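Dredari 4 review: the planner I wish I'd had two years ago

I put off trying Dredari for ages. We had a motion planning setup for our two arms that mostly worked, I knew all its bad habits, and swapping planners in the middle of a project sounded like a great way to lose August. Then Lejla Dumitrescu installed it on the spare machine over lunch, and by the time I got back to my desk she had both arms moving in the simulator. I was a bit annoyed, then very interested.

What it does: you give it your arm models, a description of everything fixed around them, and your goals, and it plans for both arms as one system. Our old setup (a pile of scripts on top of Vinel) planned one arm, froze it, then planned the other around it. Fine until both had to reach for the middle of the table, and then you'd get those long, timid detours that make visitors ask if something is broken.

The timeline view is the part I keep showing people. Each arm gets a track, you drag a little cursor along, and the places where the links get close turn orange. Click on one and it tells you which two shapes are involved! I found a wrist collision shape in our own files that was far too fat, and it had been there since before I joined.

I ran 2,000 random start and goal pairs through it in the simulator. Median planning time was 100 milliseconds for both arms together, on a very ordinary desktop. The slowest ones took 600, nearly all of them with the grippers starting close together over the table.

Gripes, then. Cable handling is basic: you can attach a padded tube to a link and that's it, so hose loops need a generous guess. The config files are fussy about indentation, and the error messages don't give you a line number. The Grarar import plugin works but drops joint limits if they're in degrees, so check those first. Shirin Sadeghi lost a morning to it.

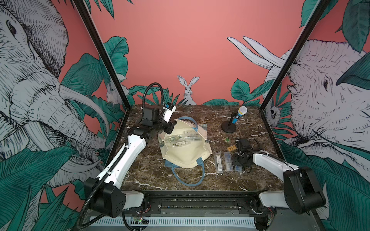
Can you use Dredari with only one arm?

It runs fine with a single arm, and setup is the same minus the second model file. You'd be skipping its best feature, though, so I'd try the free Mousavi planner first and move over when a second arm arrives.

We've switched both our stations now, and I'm slowly deleting the old scripts. The next release is supposed to bring proper line numbers in the errors, and I'll update this when I've had a go with it.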